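Udside Home Textiles Fair, Gondau: was it worth the train fare?
2019-04-20

The leaflet promised 400 exhibitors. I doubt it. Two halls were open out of the four on the floor plan, and a good part of the second one was mattresses, a foot massage stand and a man selling fudge. Admission was 30, coat check extra, and the coat check was not optional if you had a backpack.

I went for curtains. We have tall windows facing the street at home and I have been putting off the decision since September, so a whole fair about fabric sounded like a good use of a morning.

Drilus had the biggest stand and the biggest claims. Their new sheer is supposed to cut street noise by up to 25 percent. I asked what it was measured against and was told "a normal window." I asked whether that meant a bare window or a window with a normal curtain, and got a brochure. The brochure has a picture of a sleeping baby and no test figures. I held the cloth up to my ear, for what that's worth, and could hear the fudge man perfectly well.

Fahmy, on the other side of the aisle, made no claims about noise at all and were more useful for it. Their people let you pull the samples around and told me plainly that most sheers shrink in the first wash, so hem them afterward. They also said the fullness calculators online are set up to sell you extra fabric. Their own calculator came up with the highest number I got all day, so make of that what you will.

The talk on daylight and privacy started late and was mainly slides of hotels. One point I did write down: a sheer hides you in the daytime and does very little once the lamps are on. The showroom upstairs made the same case better than the slides did, with long white sheers hung at a big window over the street. Daylight came through the weave pale gray and cream, and I liked it more than I wanted to.

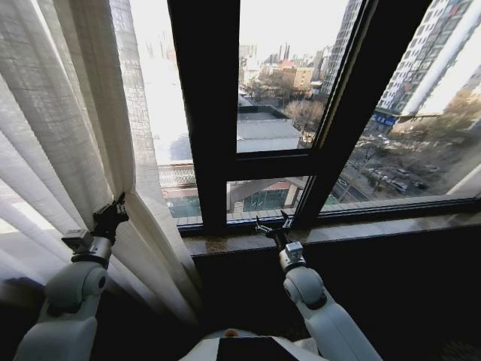 Not everyone I compared notes with on the train back agreed that sheers are the answer. One visitor thought the whole category was overpriced, and said she had lined her front room with plain cotton from a market stall and never missed the view. She had also paid full price to get in and wanted to know why the fabric auction was canceled. There was a paper sign on the door and no explanation.

Fair prices were the same as the store prices on the two things I looked up. Samples were free at Fahmy. Drilus wanted a deposit. I came home with six swatches and have taped them to the glass, and I'll wait for a gray week before ordering anything.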